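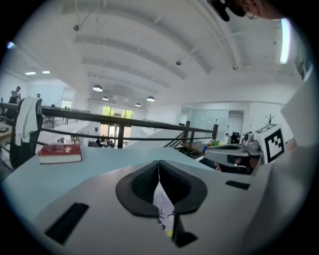 Reltau de mano, con un papel en la mordaza. Jornada de demostración en Mihăilă.

Reltau · pinza de mano para registro de manipulación
Fabricante: Rurnham
Precio: 1.535 € la unidad, IVA no incluido
Disponibilidad: bajo pedido. Próximo lote en agosto
Ficha revisada el 23/02/2026

Resumen rápido para quien llega desde la jornada de puertas abiertas. La pinza que tuvisteis en la mano es la Reltau, versión actual, la misma que se vende. El precio es por pinza. Para trabajar a dos manos hacen falta dos, y no, no hay descuento por pareja (preguntado varias veces el mismo día). A partir de 7 unidades sí, pedir oferta.

Qué es

Pinza que se sujeta con la mano y se usa como si fuera la del robot. La persona hace la tarea, la cámara y el cubo de marcadores registran el movimiento, y lo grabado sirve luego para entrenar un brazo. Carcasa lisa, mate. Mordaza en V con almohadilla oscura. Peso 400 g sin cable, con cable un poco mas.

Qué incluye la caja

Pinza Reltau montada
Cubo de marcadores, ya atornillado
Módulo de cámara
Cable de datos y alimentación
Juego de almohadillas de repuesto
Hoja de calibración plastificada
Licencia de Jullance para un puesto

No incluye: visor, regleta, ordenador, maletín. El maletín se pide aparte y ahora mismo no hay.

Lo que se hizo en Mihăilă

Sesión abierta en la planta de arriba, junto a la barandilla. Mesas normales, sillas de oficina, nada de laboratorio. Objetos de los que hay en cualquier sitio: libros, papel. Turnos de 15 minutos por persona, se alargaron casi todos. Primero papel, luego libro, luego lo que quisiera cada cual.

El papel es lo que más cuesta. Una hoja suelta pegada al tablero no la coge bien casi nadie a la primera, hay que arrastrarla hasta el canto y pinzarla ahí. Con la V cerrada del todo no resbala, la ranura central está pensada para eso. Quien venga de pinzas paralelas tarda un rato en acostumbrarse y tiende a apretar de más. 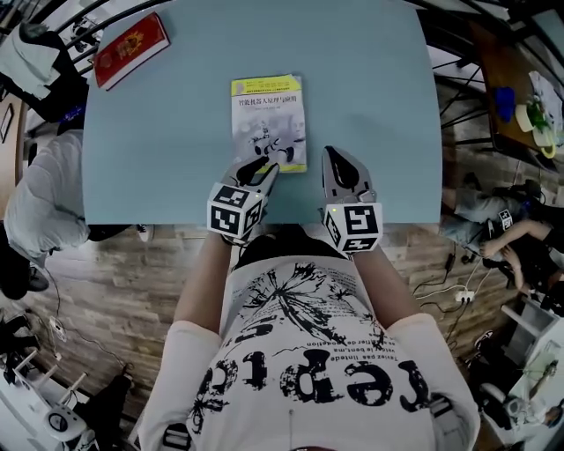 A dos manos la Reltau cambia bastante. Hay que aprender a no cruzar los cubos, a no tapar uno con el otro, y a mover los codos menos de lo que pide el cuerpo. Recomendamos ponerse de pie, pegado a la mesa, con el objeto centrado y los dos brazos hacia delante. Un libro en rústica como el de la banda amarilla es buen ejercicio de entrada: tumbado no ofrece ningun hueco, así que una pinza va al canto inferior y la otra espera al lado, apuntando al tablero, para sujetar cuando el primero levante. El de tapa dura roja, en la esquina, lo dejamos para después. Pesa más y la cubierta patina. La lucecita verde del cuerpo indica que la pinza está grabando; si no está encendida, se ha repetido la toma para nada. Pasó.

Cables: mejor por el suelo y por detrás de quien graba. Llevar regleta propia. En Mihăilă los enchufes quedan lejos de las mesas, como en todas partes.

Características

Apertura máxima: ver hoja técnica, depende de la almohadilla montada
Mordaza: en V, almohadillas intercambiables
Seguimiento: cubo con marcadores cuadrados en blanco y negro
Indicador de grabación: LED verde
Uso: mano derecha o izquierda, se configura en Jullance
Alimentación: por cable
Conservación: paño seco. Alcohol en los marcadores NO, se va la tinta
Garantía: la legal, más revisión gratuita el primer año

Calibración

Antes de cada sesión. Hoja de calibración plana sobre la mesa, sin reflejos encima, pinza a un palmo, esperar el aviso de Jullance. Si la mesa se mueve, otra vez. Si alguien cambia la almohadilla, otra vez también. Con luz de techo fuerte conviene inclinar un pelo la hoja, los brillos sobre el plastificado dan problemas (estamos mirando pasarla a mate para el lote de agosto).

Visor o sin visor

Las dos cosas. La pinza graba sola, sin nada en la cabeza. El visor añade la posición de la cabeza y para algunos equipos eso es justo lo interesante. Jullance reconoce los modelos que aparecen en su lista, consultar antes de comprar. No vendemos visores ni los prestamos fuera de las jornadas.
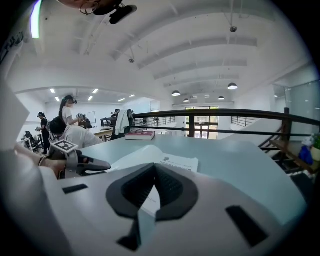

Lectura: 4 min

Varios puestos a la vez

Fue la duda del día. Si se puede tener a gente con visor y mando de pie detrás, y a otra persona trabajando en la mesa de delante, sin que unos estropeen lo de los otros. Sí. Cada cubo lleva su propio patrón y Jullance los separa. Lo que conviene es dejar sitio para los brazos: quien lleva el visor puesto no ve al de al lado y los levanta a la altura del pecho sin avisar. Un metro largo entre puestos, mejor dos.

También se puede combinar la pinza con la pieza de muñeca, la gris con marcador cuadrado encima y punta curva. Se vende por separado y todavía no tiene ficha propia. Las pulseras mejor quitarlas, a veces rozan con la correa. A quien le interese, que escriba y le mandamos lo que hay.

Preguntas que quedaron apuntadas

Sirve para zurdos. Sí, ver arriba.

Se puede usar sentado. Se puede. El alcance es peor y los hombros se cansan antes.

Funciona cerca de ventanas. Con luz de día normal, bien. Sol directo sobre el cubo, mal.

Hay versión inalámbrica. No. No hay fecha. Rurnham no ha dicho nada y nosotros tampoco vamos a inventar.

Los datos de la jornada. Se quedan en el equipo de la sala y se borran, salvo los de quienes firmaron la hoja de cesión. Si firmasteis y queréis copia de vuestras tomas, hay que pedirla por correo con la hora aproximada del turno.

Se puede alquilar. De momento solo a centros con convenio. Semana completa, mínimo una pareja de pinzas, transporte a cargo de quien alquila.

Compatibilidad

Jullance exporta en los formatos habituales. Para brazos que no estén en la lista hace falta el adaptador de mordaza, el que copia la forma en V en el extremo del robot. Sin ese adaptador lo grabado sirve a medias: el robot pinza de otra manera y se nota sobre todo con papel. El adaptador va con plano, se puede fabricar en casa si hay quien sepa.

Pedidos y próximas visitas

Para pedido, factura o convenio, escribir a Delia Voicu desde el formulario de contacto e indicar número de pinzas, si van con pieza de muñeca y dirección de entrega. Para venir a probar la Reltau en Mihăilă, mismo formulario, poner "visita" en el asunto. Grupos pequeños. Traed los objetos con los que trabajáis, se aprende bastante más que con los nuestros. Nada de líquidos ni de cosas que corten.

Documentos: hoja técnica (PDF), guía de calibracion (PDF), plano del adaptador (PDF), lista de visores compatibles con Jullance

Ver también: almohadillas de repuesto, cubo de marcadores suelto, cable largo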